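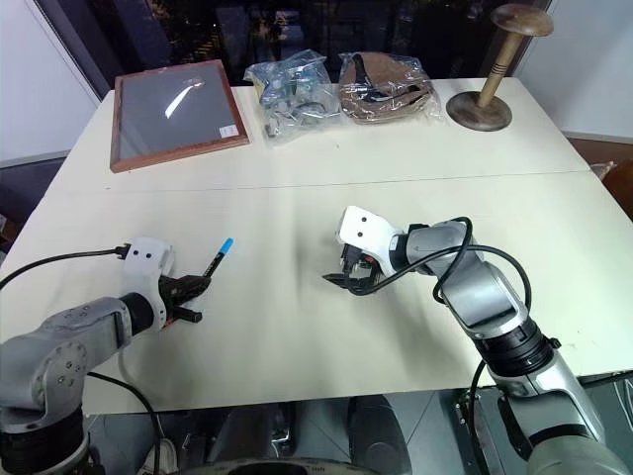

Week 4: Who's buying, and should you care?

Hi all, these are my notes from Mon 6 January, tidied up a bit for anyone who missed it (and for Afia Odoi, who asked me to write down the custody part properly).

We started with company treasuries. A business has spare cash, the board decides it doesn't want all of it sitting in the bank, and some of it goes into coins. My made-to-measure case was Uvell, a software firm. Say it buys 30 coins in October and another 54 later on, at a higher price. What's its average cost? Lots of you added the two prices and halved them! You can't do that when the lots are different sizes. Multiply each lot by its own price, add those totals up, then divide by all the coins held.

Then we got onto how it shows up in the accounts, and I rambled, sorry. The main thing is to read the notes at the back of the annual report before the headline on the front. Look for the date the holding was valued, because a lot can happen to the price between then and the day you're reading it.

Ha-rang Moon asked whether a big buyer pushes the price up. Sometimes, for a while. Large orders are often split up or done privately through a desk, so you may not see much on the day at all. 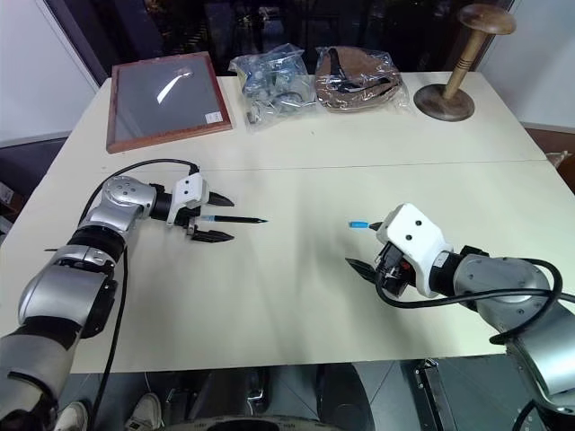

Custody (the bit I rushed)

Whoever holds the private keys controls the coins. A firm can hold its own, pay a custodian, or split signing between several people so that no single person can move anything. My favourite is the last one, though it's a pain when someone's on leave.

For next week

Read the Cevent handout, and work out the average cost if Uvell buys 100 more coins at $1179 below its first price. Pick your own first price and show your working, please. Els Claeys is taking the tutorial, so send it to her and not me.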